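Table height and tiredness in standing work
Project report, second semester, Work and Health course
Submitted 17 February 2025

1. Why I chose this subject

In my home town, before I came to Grosau for my studies, I worked two summers in a packing room. All tables there had the same height, and the people who used them did not. In the evening the tall ones spoke about their backs and the short ones about their shoulders. I did not think much about it then. When we had to choose a subject for this course, I remembered it at once.

The question of my project is simple: does the height of a table change how tired a person feels after standing work, and how large must the change be before the person notices it? I did not try to measure the muscles or the spine. For this I have neither the instruments nor the training. I asked people how they felt, and I watched how they stood.

2. What the literature says

Most textbooks give the same basic rule. For light work with the hands, the surface should be a little under the height of the elbow. For fine work, such as writing by hand or repairing small things, it should be higher, so that the eyes come closer without bending the neck. For heavy work, where one must press down, it should be lower.

The rule sounds easy, but it speaks about the height of the hands and not only of the table. If a person packs a tall box, the hands are at the top of the box. If a person cuts bread, they are almost on the surface. I found that many workplaces look only at the table, and I made the same mistake in my first plan.

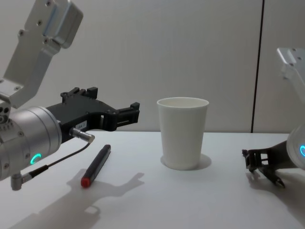
Figure 1. Table, seen from chest height.

The distance to the front is also important. A surface can have the right height and still be tiring when the things one needs lie too far back. Then the body bends at the hips, and the lower back holds the weight of the arms and the head together. For this reason I kept the depth of the working area the same for everybody, 600 mm from the front edge, and I marked it with tape.

3. Method

The practical part took place in May in a teaching room of the Grernis building. The department has there an adjustable table of the Stisell type, with a top 2,000 mm wide. It is moved with a hand crank, so it goes up and down slowly, but it stays where one puts it.

Each participant did the same task three times: folding printed sheets, putting them into envelopes and sorting the envelopes by color. One round took half an hour, with a pause of the same length after it. In one round the table was at elbow height, in one it was clearly lower, and in one it stood at 800 mm for all, which is the fixed height in the packing room I knew. The order was different from person to person, so that the last round was not always the same height.

After each round the participants filled in a form with a drawing of the body. They marked where they felt something and how strong it was, from zero to ten. I also wrote down how often a person changed the leg, leaned on the table or stopped to stretch. The participants knew that I was watching. This is a weakness – I think some of them stood straighter than they normally would.

4. Results

The clearest difference was in the neck and the upper back. With the table at 800 mm, the tall participants bent forward in the first minutes and stayed like this until the end. Several of them put their feet wide apart to become lower. On the forms they marked the neck first and the lower back second.

The short participants had less trouble at this height than I expected. For them 800 mm was often close to what the textbooks recommend. Their worst round was the lower one, and they complained more about the legs than about the back.

At elbow height almost all forms had lower values, but the feet did not improve. Standing is standing, as one participant wrote under the drawing. The height of the table helps the upper part of the body, and for the feet one needs a mat, good shoes or the possibility to sit.

Small changes were hardly noticed. When I moved the crank by one turn during the preparation, nearly all participants told me that it felt the same.

5. Limits of the work

The group was small and young, and all were students. Half an hour is short compared with a real shift. The task was light, so my results say nothing about lifting or pressing.

If I did the project again, I would use fewer heights and longer rounds. I would also ask the participants to choose their own height before I told them anything. I tried this with the last two persons, and both chose a table higher than elbow height. I could not explain it from the books I had, and the two cases are too few to put into the results.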